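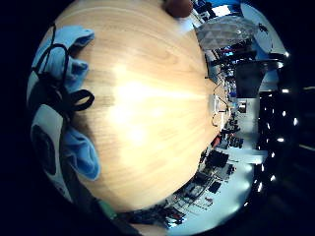 The wooden table at Tatmont, with the workstations behind.

We lost an afternoon at Tatmont in November, and I'm still a bit cross about it! The arm we call Modness stopped dead at 257 cycles, well short of the 355 we'd planned, and then wouldn't let go of the cloth it was holding.

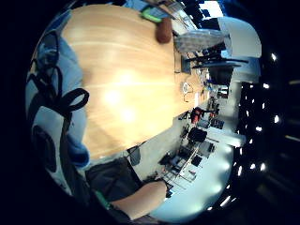 Catríona Kavanagh hit the stop button (good reflexes, that) and no one was hurt. Colm Brennan reckons a worn connector was dropping out whenever the wrist turned past 80 degrees.

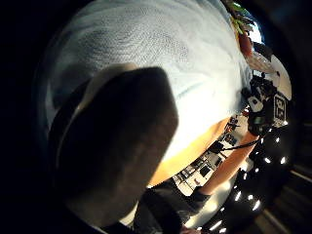

He's fitting a new one, so we're back to folding by hand until it's passed its checks.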